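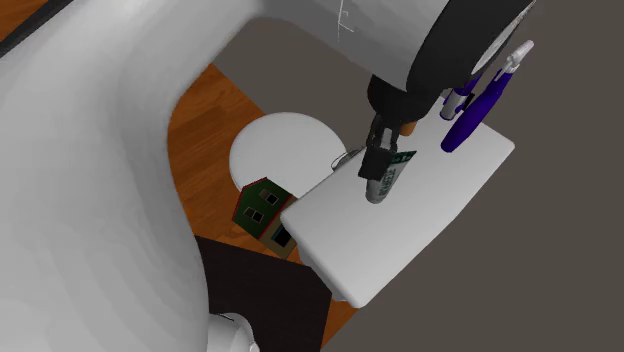
Figure 9.1 A robot arm above a white table.

Chapter 9
Hiring and Dismissal in the Front Office

Learning goals
After studying this chapter, students should be able to describe the duties of a general manager, explain how an owner conducts a search, and read the main terms of an executive contract.

9.1 Who Runs the Team?

A professional sports club is a business with two sets of results. One is printed in the standings. The other appears in the accounts, which few supporters ever read. The general manager answers for both. He or she signs players, sets the payroll, directs the scouts and, in most clubs, chooses the head coach.

Consider the Levent club, a second-division team with a payroll limit set by its league. When its owner, Hooman Safavi, dismissed the general manager in October, the head coach stayed in his post until the season ended. Safavi had bought the club only 2 years earlier and had inherited both men. His letter to season-ticket holders gave one reason for the change: the club had spent 95 percent of its payroll before filling its weakest positions.

9.2 The Search

Owners may run a search themselves or pay an outside firm to do so. Levent hired Wada, a search firm, which drew up a list of candidates from scouting, contract law and player development. The list was kept private -- a common practice, as many candidates are still employed by rival clubs and must have permission to interview.
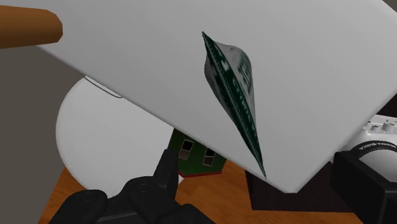
Who makes the final choice of a general manager?
The owner does, although a search firm or a club president may recommend a candidate.

Shigeru Tsuchiya, the candidate finally chosen, had spent his career in scouting and had never negotiated a major contract. The club therefore gave him a deputy with legal training. Divided duties of this kind can work well, but the contract of each officer should state plainly who has the last word on trades. Section 9.3 sets out the clauses in which that authority is usually written.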